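Usine floor guide, Pultavance site
Section 4: Working alongside the Kekana hands

Read before your first shift with the robot. Short version, full one is in the Isell binder.

What changes for you: the robot picks up and places, you set out the work and check it. Lifting and sorting by hand stops at your bench. Your breaks don't change.

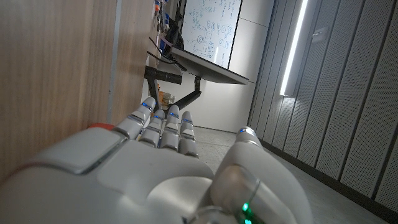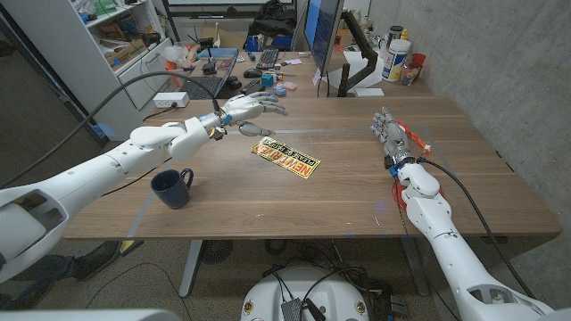
Setting up your bench

1. Clear the table of anything the robot doesn't need. Drinks go on the back desk.
2. Walk the cables, arm to base. Nothing pinched, nothing pulled tight.
3. Log in on the bench screen. Pick your job from the list, not the last job that comes up.
4. Put the first item down flat, middle of the table. Bit squint is fine.
5. Stand back 2 paces, then press start. Arms move to ready on thier own.

Note: first run of a new job goes at slow speed. Almost 200 picks before it goes up to normal. Can't be skipped, please stop asking.

CAUTION: Never reach between the hands while the job is running. Pause first, wait for the tone, then reach.

CAUTION: Fingers can close without warning after a restart. Keep yours out.

If it drops something

1. Pause.
2. Pick it up yourself, check it, put it back.
3. Resume. Same item dropped 5 times in a shift, tell your lead and write it in the log.

Note on jobs: packers move to checking from March, same grade, same pay. Training is in work time. If you havent had your slot yet ask for one, dont wait to be called.

End of shift: park the arms, log out, wipe the table. Leave the base switched on.

Last changed 12/18/21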